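회의록을 어디에 남길 것인가에 대한 논의는 대개 도구 비교로 흐른다. 필자의 주장은 더 좁다. 결정 사항의 초안은 지워지는 매체에 쓰고, 확정본만 저장소에 올려야 한다. 초안까지 전부 보관하는 관행은 검색 비용을 늘리고 확정본의 권위를 떨어뜨린다.

Urolik 설계팀의 공용 폴더를 점검한 적이 있다. 회의 문서는 1,135건이었고, 같은 안건에 대해 내용이 서로 다른 문서가 최대 14건까지 존재했다. 어느 것이 유효한지는 작성자에게 물어야 했다. 기록의 양은 충분했으나 기록의 상태가 표시되지 않았다. 버전 관리 기능은 이 문제를 해결하지 못한다. 버전은 순서를 알려 줄 뿐 합의 여부를 알려 주지 않는다.

화이트보드는 이 점에서 유리하다. 면적이 제한되어 있으므로 문장이 짧아지고, 새 안을 쓰려면 이전 안을 지워야 한다. 참석자 전원이 같은 문구를 동시에 본다. 작은 탁상용 보드도 같은 조건을 만족한다.
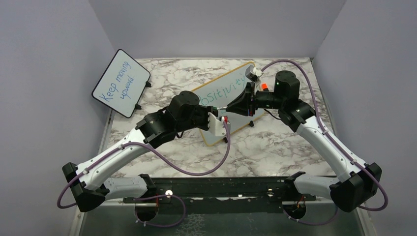 Asabe Danladi는 초고를 읽고 반대 의견을 보내왔다. 지워진 안에도 정보가 있으며, 기각 사유가 남지 않으면 반년 뒤 같은 논쟁이 반복된다는 것이다. 원격 참석자에게는 보드가 보이지 않는다는 지적도 덧붙였다.

첫 번째 지적은 타당하다. 다만 보존해야 할 것은 기각된 안의 전문이 아니라고 본다. 안의 이름과 기각 사유를 각각 한 줄로 확정본 말미에 적으면 된다. Sotness에서는 11월부터 이 형식을 쓰고 있는데, 확정본 한 건의 분량은 2쪽을 넘지 않는다. 두 번째 지적에 대해서는 공유 화면에 같은 제약을 두는 방법이 있다. 한 화면 분량만 허용하고 회의 종료와 함께 폐기하는 편집창이면 충분하다. 매체가 물리적이어야 할 필요는 없다.

운용상 어려운 부분은 옮겨 적는 단계다. 보드의 문구는 축약되어 있어 그 자리에 없던 사람에게는 뜻이 통하지 않는다. 단어 하나만 적힌 보드를 촬영해 첨부하는 것은 기록으로 보기 어렵다. 주어, 기한, 적용 범위를 보충하는 작업은 사람이 해야 하며, 회의 종료 전 15분을 이 작업에 배정하는 것이 적절하다. 종료 후로 미루면 작성자의 해석이 합의문을 대신하게 된다.

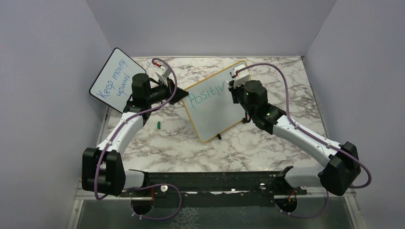 ## 적용 범위

이 방식은 결정을 목적으로 하는 회의에만 해당한다. 사고 조사나 계약 협의처럼 발언 자체가 증거가 되는 회의는 전문을 보존해야 한다. Clotby의 감사 대응 회의가 그런 경우다. 두 유형을 같은 양식으로 처리하면 어느 쪽의 요건도 충족하지 못한다.

기존 문서의 정리는 별도 문제다. 일괄 삭제는 권하지 않는다. 안건별로 유효한 문서 하나를 지정하고 나머지는 읽기 전용 보관함으로 옮기되, 기본 검색에서 제외한다. 유효 문서를 지정할 수 없는 안건은 미결로 분류하여 다음 회의에 다시 올린다.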